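How to Find Out Whether a Robot Can Do Your Kitchen Chores Yet

Every July my brother-in-law asks when he can stop loading the dishwasher. He asks me because I once worked for a company that made robot parts, which in his view makes me personally responsible for the delay. I used to give him a year. Now I give him homework, and this page is the homework.

What follows is a way to test a chore before you believe anybody's video of it. You can run most of it with a pencil. If you have a simulator and an arm model to go with it, you can run the rest without breaking a plate. I worked it out with Refilwe Le Roux and Imke Kleinschmidt when the three of us were trying to decide whether a kitchen assistant called Zillska was worth the floor space. I'll get to how that went.

What you need

A chore. Pick one, and pick a small one. "Clean the kitchen" is a lifestyle. "Move the mug from the counter to the shelf" is a chore.

A person who does that chore without thinking about it. Teenagers don't qualify.

A simulated kitchen, if you're going that far. The free ones are fine. They all seem to have been furnished by somebody with a great fondness for stone.

Patience, and a second pot of coffee.

Step 1. Write the chore down as a person does it

Have your person do the chore at normal speed while you write down every separate thing the hands do. Then have them do it again, slowly, and write down what you missed. You will have missed plenty. Our first list for putting away a mug had 8 lines. Anel Hendricks, who was lending us her hands, did it again slowly and the list grew to 11. The extra lines were all things she did with her elbow, her hip, or the hand that wasn't holding the mug.

Keep the hip. The hip matters. A great deal of housework is done by closing drawers with the hip.

Step 2. Cross out everything that needs a second hand

Most of the arms you can afford have one gripper, and most of those grippers have two fingers that open and close. Go through the list and pretend you are wearing an oven mitt on one hand and have the other tied behind you. If you can still do the line, leave it. If you can do it only by putting the mug down first, add the putting down and the picking up again as new lines.

Your chore is now longer than it was. Don't be discouraged. The robot isn't.

Step 3. Find out where the gripper can fit

People skip this step and go straight to asking whether the machine is smart. Smart is the second problem. The first problem is that kitchens are full of large flat things standing next to other large flat things, and the job is usually behind one of them.

In the simulator, drive the arm by hand to the place where the chore starts. Don't let the software plan it for you yet. Watch the view from the gripper camera only, and keep the nice wide view of the whole room closed. The wide view is cheating. You'll feel like a surgeon in it, and the robot doesn't get one unless you've bought it a second camera.

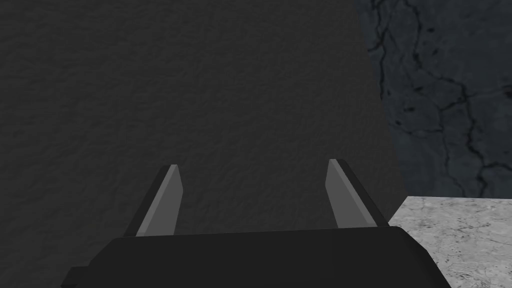 Drive for ten minutes this way and you'll develop some sympathy. When something big fills the view, you lose your sense of how far off it is, and the temptation is to push on and see. Back up instead. Go back until you can see at least two edges of whatever is in the way, decide which side to go around, and write down that you had to. Backing up is a step. It belongs on the list with the others, and a person doing the same job would never think to mention it.

Step 4. Let the software try

Now hand it over. Start the arm from the same place each time for the first batch, then start moving things: the mug a little left, the handle turned away, the arm parked somewhere awkward. Moving things is where the nice videos stop.

Decide before you begin what counts as done. We said the mug had to be on the shelf, upright, with the gripper clear of it. Thandeka Ndlovu added "and nothing else has moved," and that sentence cost the software more than all the others put together. An arm that puts the mug away and shoves the toaster into the sink has done the chore in the way a cat does.

Keep every run, including the embarrassing ones. We have 535 of them on a drive, and the embarrassing ones are the only ones anyone asks to see.

Step 5. Sort the failures

Make three piles. Couldn't see it. Could see it and couldn't reach it. Reached it and made a mess.

The first pile often shrinks if you change where the arm looks from before it commits. The second may be a matter of furniture, and sometimes moving one jar does more good than a software update. The third pile is the one that should worry you, and it's the one I'd bring up with any salesperson. Ask how theirs looks. Listen to the length of the pause.

Step 6. Time it against your person

Start the clock when you ask for the chore and stop it when you'd be willing to leave the room. Include the time you spend standing next to the machine with your hands out. Anel needed 10 seconds for the mug. I'm not going to print the other number, as Zillska's makers were very decent to us at their open day in Gerthorpe and gave us lunch.

So, can they do it yet?

One chore, in one kitchen, with the mug where they expect it: fairly often. A shop floor is kinder, as the parts come down the line facing the same way and no one has left a baking sheet in front of them. Ntombi Magagula runs a packing line in Varkgate and has had an arm filling cartons for a good while. She is happy with it. She would not let it near her kitchen, and she says her kitchen is tidier than mine.

If you try this at home, start with something soft. Dish towels are harder to grasp than mugs, but they're much quieter on the way down. And leave the real dishwasher running in the meantime. My brother-in-law's homework is still on step 1, where he has written "open door" and gone for a beer.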